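May 30, 2025

Got to the shared space before lunch and stayed until they turned the hall lights down. Yakubu Fashola had already put the new fingers on the first gripper, so I started on the list from last time. Writing it up in the order I did it.

Finger alignment

The fingers from the Verurby print were rubbing near the tips. I backed off the tip screws, put a strip of paper between the fingers, closed them and tightened everything again. The four pivots got a quarter turn less than before. After that they closed with a straight seam down the middle and I could stop fiddling. Yakubu wants to go to a softer spring. I would like to leave it alone until we have used it more.
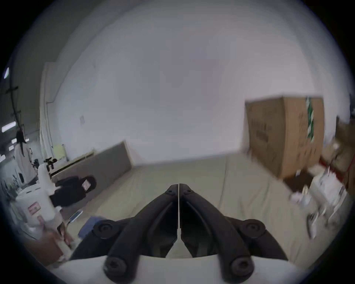 Cloth, two hands

Shirts are the hard part of this build. The jaws on the Garba pair hold well at a corner or a hem, but once the fabric twists it goes into a rope and you spend longer getting it straight than you did picking it up. I worked with one gripper in each hand, pulling the blue one out between them and shaking it down. My right wrist is sore. The handle angle is still the one we drew in December, and I think it needs to come up a few degrees.

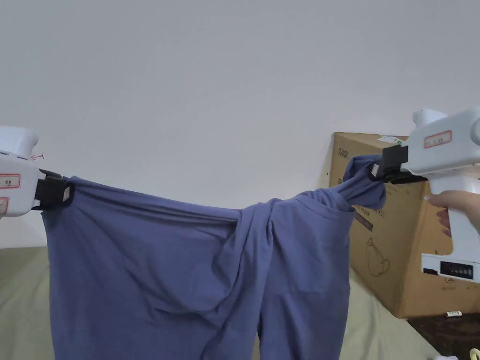
I also want a thinner plate on the lower jaw. The one we have now is fine for thick cotton, but it pushes a thin T-shirt away before it can get under the edge. Kerkamora sells strip steel in small lengths and I will order some tonight. If I cut it myself it comes to 2 evenings of work, less if Yakubu does the filing.

The log on the laptop has 62 runs in it. We said 200 before changing the design again, so the plate may have to wait. Yakubu says a plate is a part and doesn't count as design. We left it there.

Opening width

Moved over to the bed for this one. The triangular pads need to open wide enough to go over a folded towel, and with the old linkage they didn't. With the longer arms they do. I noted the width in the Clollum notebook and marked the linkage with a paint pen so the two sets don't get mixed up again.

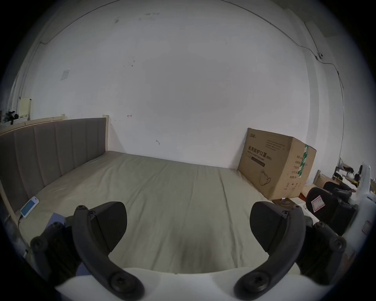

For next time

Order the strip steel.
Print one handle with the new angle, only one.
Ask Yakubu where the small hex driver went.
Check the cable on the second gripper where it bends.
Bring a wrist brace.

Home late, ate standing up. Spring question still open.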